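Small Tables, Bad Tempers: Keeping a Little Table Steady, Clean and Out of the Way

Household Tips, January 17, 2022

Every home ends up with at least one small table that came from somewhere else. Ours arrived with an aunt, outlived the aunt's lease, and has since held a printer, a fern, a slow cooker and most of a taxes folder. If you own one of these, you know it has opinions. A few things I've learned while arguing with mine.

Find out what's wobbling

Before you fold up a matchbook, turn the table a quarter turn on the same spot. If the wobble moves with the table, you have a short leg. If it stays put, you have a floor, and I'm sorry. Old kitchens lean. You can shim a table all afternoon and it will only be level until you vacuum under it.

For a short leg, felt pads are the cheap answer. Buy the kind with a nail or screw through the middle. The sticky ones slide off sideways in August and pick up hair, and then you have a small gray mustache under each leg.

Tighten in the right order

Flip the table onto a blanket. Snug all the bolts halfway, then go around again and finish them. Going all the way on the first one pulls the leg crooked, and the other three spend the rest of their lives compensating. Use the wrench that fits. "Close enough" is how bolts get round.

If a wood screw just spins in its hole, pack the hole with toothpicks and wood glue, snap them off flush, let it dry overnight and drive the screw back in. Margit Fagerlund, who taught me this, also told me to use flat toothpicks because the round ones are "for olives." I've used both. I prefer not to let her know.

Marks on a white top

White tops are sold to optimistic people. For everyday grime, use warm water and a drop of dish soap, then a dry cloth right after. For coffee rings, make a paste of baking soda and water and leave it on for five minutes before you wipe. Don't scrub in circles with the green side of the sponge unless you'd like a dull patch exactly where your plate goes.

Ballpoint usually gives up to a little rubbing alcohol on a cotton ball. Try it underneath first. Permanent marker is a longer conversation, and toothpaste, whatever your brother-in-law says, is mostly a way to make the marker smell of mint.

Where to put the thing

Up against a wall is best for a small table. It can't get shoved around, crumbs have one fewer way out, and you stop catching your hip on the corner. Leave a finger's width behind it for cords and for paint that would like to stay on the wall.

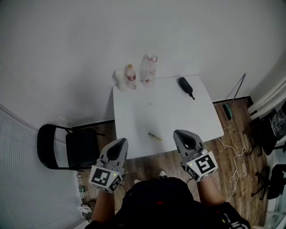

A small white table by a plain white wall.

If the wall is already scuffed, rub the marks lightly with a damp white eraser sponge. Go easy on flat paint, which comes off shiny and tattles on you every sunny morning.

Keeping it clear

I have no system. I once bought a 27-dollar tray to corral the mail, and now the mail sits next to the tray. What does help is a hook nearby for keys and a wastebasket within dropping distance, so the flyers never land in the first place.

Next time: drawers that stick, and the bar of soap that fixes most of them.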